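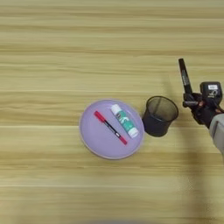

*Desk-item sorting at a test bench: black marker in the gripper, mesh cup and plate alongside.*

# About Noltero

Noltero plans equipment purchases for small plants, labs and schools that want to bring in a robot arm and need a budget they can defend. We write the requirement, build the cost sheet, run bench tests on the customer's own task and review the quotes. We do not sell arms, grippers or software, and we take no commission from the companies that do.

## What we work on

Most of our projects are light handling: sorting, kitting, tray loading, and putting small parts or office supplies into containers. The arm itself is usually the easiest line to price. The lines that get missed are the gripper, spare fingers, cabling, mounting, guarding, floor work, operator training and the hours needed to set up each new item.

A standard cost sheet has 50 lines. Customers keep the file and can edit it. Every line shows where its price came from and when that price expires.

## How a project runs

1. **Task list.** The customer sends us the objects to be handled, with sizes, weights and required rates. Samples are better than drawings.
2. **Bench test.** We try the objects with candidate grippers. Thin cylinders, soft packaging and anything that has to be placed upright get extra time.
3. **Budget.** Purchase, installation and running costs are listed separately. Running costs cover the first 2 years.
4. **Quote review.** Supplier quotes are entered line by line against the budget. Items a supplier has left out are marked as open and are not assumed to be free.
5. **Acceptance plan.** We write the test the equipment must pass before final payment.

Bench results are reported per object. We do not average them, as one difficult item can decide which gripper is bought.

## Our tools

*Wivuron* is our cost-sheet system. It holds 1448 priced entries, from base plates to service contracts, and is checked against new quotes every June.

*Kong* is our log for bench tests. It records the object, the gripper, the starting position and the result of each attempt. Customers receive the full log with their report.

## Where we are

The office and test benches are in the Romeck building, on the ground floor. The workshop takes up about 846 square feet. Deliveries go to the side door; pallets need to be arranged in advance.

## Starting a project

Send the task list, the target date and the budget ceiling, if there is one. Projects without a ceiling are priced at two levels, basic and full. Requests that involve welding, painting or food contact are outside our scope.

Page last revised Monday, July 31, 2023.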